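# Chapter 10. Choosing and Accepting a Gripper Kit

The earlier chapters treated the arm as a chain of joints with a point at the end. A working arm ends in something that touches the part, and most faults a new user reports begin there. Small arms are now commonly sold as kits, with the end tooling offered as a separate item. The buyer must decide whether a given set of fingers suits the work before the warranty period runs out.

This chapter uses one such product, the Colex finger set, as its running case. The set is sold by Dredatcombe as an add-on for light tabletop arms. It ships with the fingers, a bag of screws and a printed sheet of mounting drawings. The seller states a service life of 200 hours under light load and offers replacement fingers one at a time. The review notes quoted in Section 10.3 were made by Apinya Wongsuwan and Corey Harawira at the Ellery teaching lab.

After reading the chapter you should be able to:

- name the surfaces of a finger that carry load and those that only guide the part
- write a short acceptance test for a gripper kit
- separate a finger fault from a wiring fault
- compare two service plans on cost per working hour

## 10.1 Terms

The *opening* of a gripper is the distance between its fingertips. The *contact face* is any surface meant to bear on the part. A contact face may be flat, curved or stepped. A stepped face gives several places at which a part can seat, but it reduces the area available at each one. *Compliance* is the amount a finger gives under load. Printed fingers have more of it than machined ones, and it varies with print direction and wall thickness.

A *link* is a rigid section between two joints. *Cable routing* is the path taken by power and signal wires along the links. A cable that passes over a link on the outside is simple to replace and easy to snag. Routing belongs in any review of a kit, even when the item on order is only the tooling. 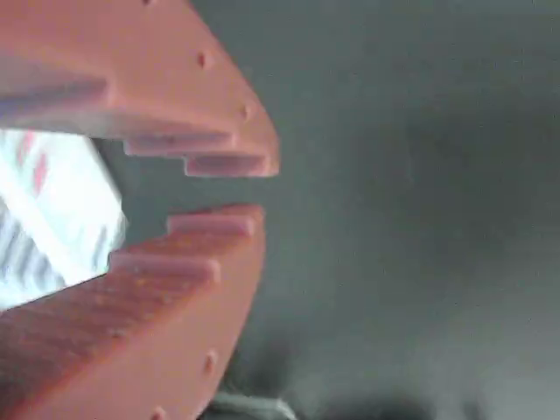
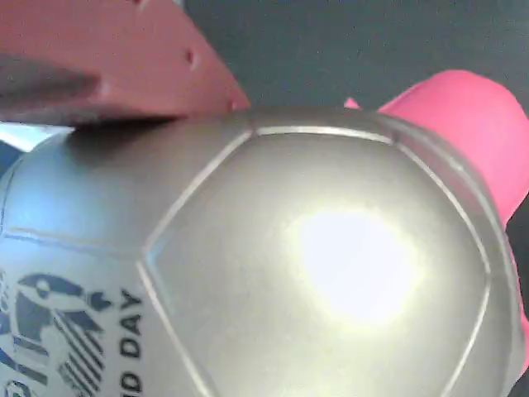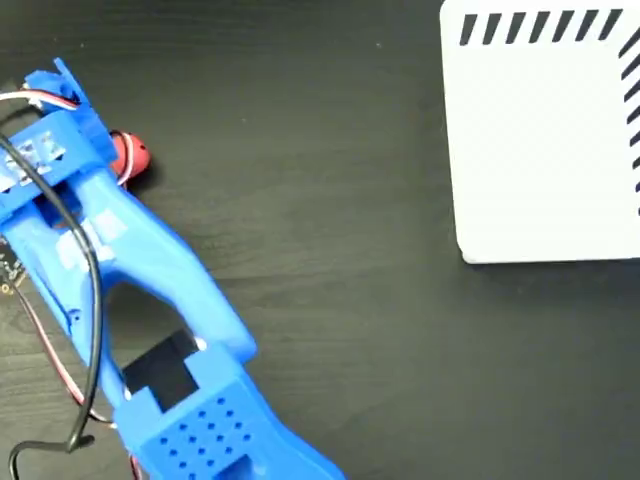
**Figure 10.1.** Kit under review. First: stepped contact faces, with no part between the fingertips. Second: fingers against a soccer ball. Third: blue printed arm with external cable.

## 10.2 The acceptance test

Acceptance testing is done once, on delivery, with the tooling in the condition in which it was shipped. It has two stages.

In the first stage the fingers are checked unloaded. Close them slowly and note whether the tips meet evenly. Run a fingernail along each contact face and record any raised print lines. Check the seating of every mounting screw. Log the result before power is applied to any other joint.

In the second stage the fingers are loaded with a large round object and then with a small flat one. A round object tests how the fingers share load when contact is limited to small areas. A flat object tests alignment. The Ellery lab used 34 grips of each object and recorded every slip, however small. A slip on the round object alone points to the shape of the contact face. Slips on both objects call for a check of drive torque and supply voltage.

Prendergast's rule, named for Clem Prendergast of the Vollville workshop, is to repeat the first stage after the second. Any change in the closed position is entered as wear or as a loose fastener, and the cause is found before the kit is signed for.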